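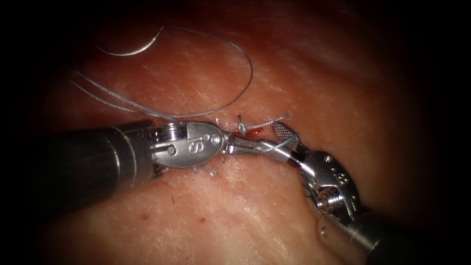
*Two instruments working close together over skin.*

Padmavathi Menon has been repairing and designing vape mods long enough to be tired of touch screens. Her newest one, the Ido, has a single fire button and a plain dial on the side. Kodent puts it on sale in May.

"People kept sending back the old model with the same complaint," she said. "The screen woke up in their pocket and changed the wattage. So I took the screen out."

The Ido tops out at 122 watts and runs on 2 batteries. Menon said she was asked more than once to push the number higher for the box. "I don't know many customers who vape above 80. They set it once and leave it there."
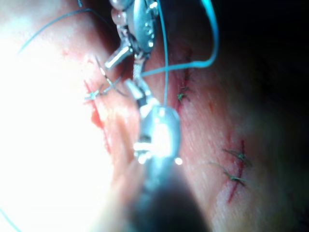

The tank that comes with it is called the Marquez. It holds 5 ml and fills from the top through a sliding port, a part she bought in from Drilport after her own version leaked. "Mine was fine on the bench. Then we left it on its side over a weekend and there was juice all over the drawer." The seals come out with a fingernail, and there are spares in the box.

I asked about battery safety. Menon said the board checks both cells each time the door closes and refuses to fire if one is in backward or if their charge is too far apart. She still tells buyers to use an outside charger and to keep the cells as a pair. The USB port is mainly for firmware.

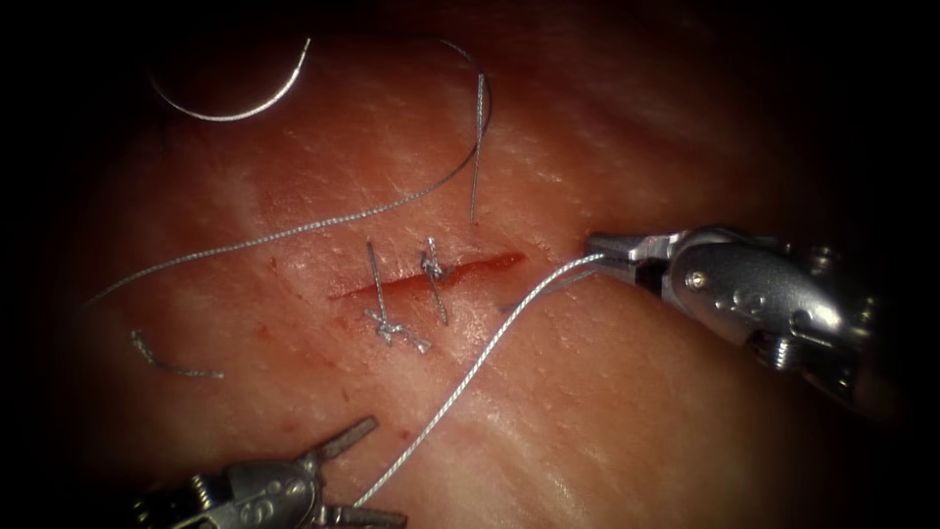 The first run is 1334 units. Rosalinda Macapagal, who handles orders at Kodent, said most are going to shops that also do repairs. "They wanted the screws to be normal screws," she said. "That was the first question from all of them."

Colors are black and gray for now. Menon would like a green one but has not found a coating that holds up against keys. She is also working on a smaller tank for people who prefer a tighter draw, and she expects to have samples after the summer. The dial on the Ido will stay where it is, she said, although left-handed testers have asked her to move it.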